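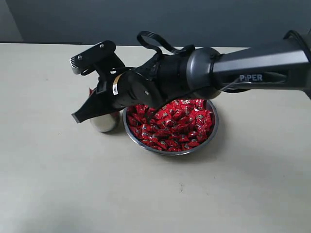 PiPER arm at the candy table, gripper open beside the cup.

Tips for people who share a packing table with an arm
by Nurhan Baysal, portion room, Pliscombe

I filled candy cups by hand for years before we got the arm. My wrists are thankful, but the work did not disappear, it moved. Now I prepare, I watch and I correct. These are my habits.

Keep the bowl full but not over the rim. When the level goes down, the arm has to reach deeper and it is slower. I refill from the Traltow sacks before it becomes a problem, and I spread the candies with a flat hand.

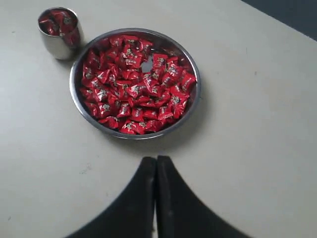

Bowl and cup from the wrist camera. A gap in the pile shows the metal.

Look at the wrist camera view before you start. Shiny wrappers on shiny steel can be difficult, so turn off the lamp over the table if you see strong white spots.

Use a cup that does not move easily. Paper ones fell down all the time with us. Steel is better, and it washes well with hot water and a little soda.

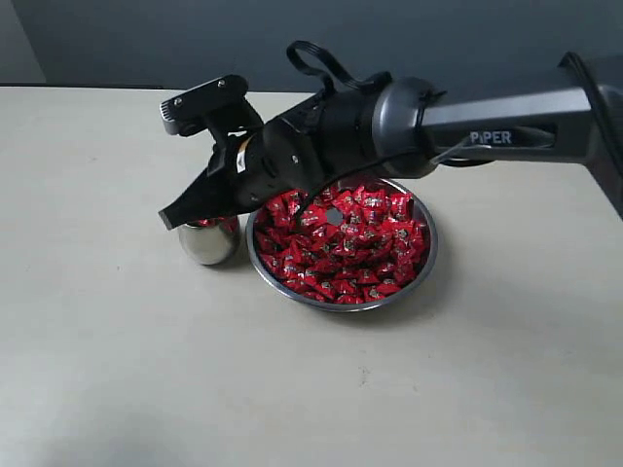
Gripper low over the steel cup, fingers closed.

Press pause before your hand goes in. Also for one candy! We agreed on this on a Wednesday meeting and it is still the only rule written on our door.

Wipe the table every 2 hours with a damp cloth, then a dry one. Sugar dust makes the finger pads slippery.

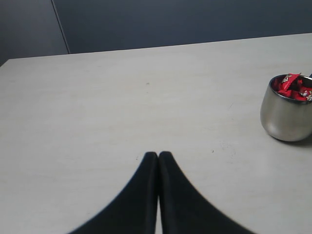

Cup filled a little above the rim.

Decide together what "full" means. For me a small hill is nice, for the Navard orders it is too much because the lid must close. On a big day we do almost 200 cups, and it is sad to open them again.

Change places with your colleague after lunch. Watching is also tiring, only in the eyes and not in the wrists.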